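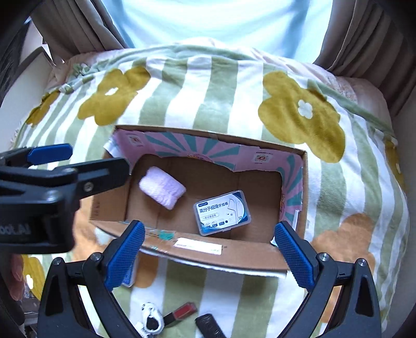

The number Sketuvent likes to give is 98. That is the percentage of packing attempts its graders marked as clean last spring, when the company was teaching a two-fingered gripper to put household things into cardboard boxes. The number I had come to ask about was nine, the count of people who reported the same fault before anyone stopped the work.

The operations lead who agreed to talk to me has been with the project since it was run out of a back office in Drellthorpe. She asked that I leave her name out, and she had a printed log in front of her, which she consulted more than she looked at me.

"It was the left finger," she said. "On the hand-held units, under load, the left finger could lag behind the right when you opened up. You'd let go of the trigger and one side would still be pressing."

For a person holding the tool, that meant a towel that hung on a moment too long, or a plastic case that got dragged over the side of the box. Irritating, she said, and easy to work around. People did work around it. They learned to give the tool a shake.

I asked whether the shake was in the instructions.

"No. It was in the data, though."

She meant that the recordings made with the hand tools went on to train the robot arms at the company's Westerberg site, and the arms picked up the shake as well. In August one of them gave a shake with a jar between its fingers, next to a technician. The jar hit the guard rail and broke. The technician had a cut on the forearm and went back to work the next morning. The log puts the time at 4:40 in the afternoon.

Sketuvent's account to its customers, which I have read, calls this "an isolated release event." I read the phrase aloud and asked what it was isolated from. She took a while with that.

"I didn't write it," she said. "I would have said we had a sticky finger and we knew about it."

The knowing is the part I find hard to get past. The first report came in eleven weeks before the jar. It was filed under comfort, along with complaints about the weight of the handle. So were the next four. She showed me the category list on the form, and there was no box for a part that didn't move when told to. "You could write it in the notes," she said. Did anyone read the notes? "Somebody was supposed to."

The cause, when they took the tools apart, was a pivot sleeve supplied by Zamico that swelled slightly as it wore. Zamico has since changed the material. Sketuvent pulled 275 tools and replaced the sleeve in every one. It also went through its recordings looking for the shake, and set aside 1,244 of them.

I asked how they knew that was all of them.

"We don't. We know that's what the search found." The search, she explained, was a piece of software looking for a quick side-to-side motion close to the moment of release. A gentle shake would slip under it. A person rearranging a towel might set it off. A few hundred clips were checked by eye, and she was satisfied with those -- "reasonably satisfied," she corrected herself.

The arms at Westerberg have been retrained and are running again, at a lower speed and with a taller guard. She says there have been no dropped jars. I asked if they were still handling jars. They are not. Glass was taken off the list after the accident and has not gone back on.

The report form has a new category now, called "tool did not respond." Anything filed under it is meant to stop that tool the same day. When we spoke it had been used twice, both times on tools with the new sleeve. One turned out to be a loose screw. The other was still on a bench in Drellthorpe, waiting for someone to open it.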